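# Chapter 4: What a Spec Sheet Leaves Out

I bought my first smartwatch because of one number. The box said 130 hours of battery life, and I figured that was the end of the discussion. It lasted two days on my wrist, and I was pretty cross about it -- so cross that I went back and read the small print, and that's more or less how I ended up teaching this course.

The 130 hours was measured with the screen off. No heart rate, no notifications, no GPS. It was a true number, but it had very little to do with how I wear a watch.

In this chapter we'll go through the spec sheets of two watches, the Yazdani and the Gellum, line by line. I picked them because on paper they look like twins. They have the same screen size and the same charging puck, and both sell for $279. I wore each one for 8 weeks (one at a time, I'm not a monster) and kept a diary of every charge. My students in Misgate have been arguing over that diary ever since!

You don't need to own either watch. You do need the two spec sheets at the back of the book, so go stick a bookmark in there now. I'll wait.

A quick word on terms. When I say "rated," I mean the maker's figure. When I say "worn," I mean mine, from the diary. Please keep those two apart in your notes, even when they happen to match -- it'll save you a headache in the exercises. 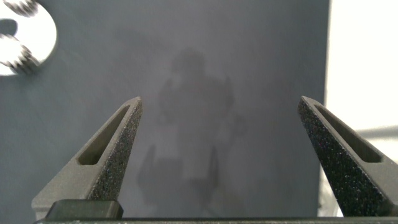

## 4.1 Rated hours and worn hours

Let's start with the battery, while I'm still annoyed about it. Find the line marked "typical use" on the Yazdani sheet. There's a tiny star next to it. Follow the star to the bottom of the page and copy out what it says, word for word, before you read on.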